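Help wanted: someone to get our old meeting house through the winter

I've been putting off writing this because I kept hoping the perfect person would just wander in off the road with a hammer. That hasn't happened, so let me tell you what we're after!

I look after the building side of things at the Grillmont meeting house, up the hill from Prallach. If you've driven through on the valley road you've seen it, the long low one with the bell frame and the tarp on the north end (the tarp is coming off, I promise). It seats 200 if everybody squeezes, and it has been used for worship, weddings, town suppers and one very long chess tournament. We're looking for a part-time project coordinator to see it through the next stage of repairs.

The job is 15 hours a week, starting in November and running through the end of spring. You can spread the hours however you like, as long as you're on site when the contractors are. They tend to show up at 7:30 in the morning, and they like someone to be there with a key and an opinion.

So what's left to do? The sills on the east wall were replaced last year and they look wonderful. Next come the windows. We have 15 of them, all old sash, and every one needs to come out, get reglazed and go back in the same hole it came from. Then there's the plaster in the gallery, which has let go of its lath in a couple of places, and the floor under the back pews, where you can feel a dip when you walk across it in heavy shoes. The stove flue needs a proper inspection before anyone lights it again.
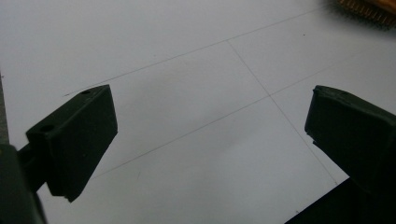

Most of your week would be phone calls, scheduling, keeping the budget sheet honest and writing things down. I can't stress the writing down enough. The last big round of work was done before my time, and all I inherited was a shoebox of receipts and a note that says "ask Ekpo about the beam." Ekpo is the timber yard over in Malau, and they're lovely people, but they had no idea which beam either. I'd like whoever comes after us to have an easier time of it.

You don't have to be a carpenter. You do need to be comfortable on a ladder, able to read a simple drawing, and willing to call a roofer three times in one afternoon without losing your temper. If you've worked on an old building before, even your own, tell me about it. Grant reporting experience would make me very happy, and so would anyone who knows their way around lime plaster.

You don't have to belong to the congregation or to any other. We do ask that you keep the noisy work away from services and funerals, and that you're kind to the folks who come in to sit quietly during the day.

The pay is hourly and comes out of the repair fund, and we cover mileage from Prallach or Malau. There's a small heated office behind the kitchen with a desk, a decent chair and a printer that works if you talk to it nicely. Coffee is free and usually too strong.

To apply, send me a page or so about yourself and the names of two people who've worked with you. No fancy resume needed. Mail it to Grillmont Meeting House, Box 251, Prallach, or drop it through the slot in the side door. I read everything that comes in, and I'll call you to set up a walk through the building. Wear shoes you don't mind getting plaster on.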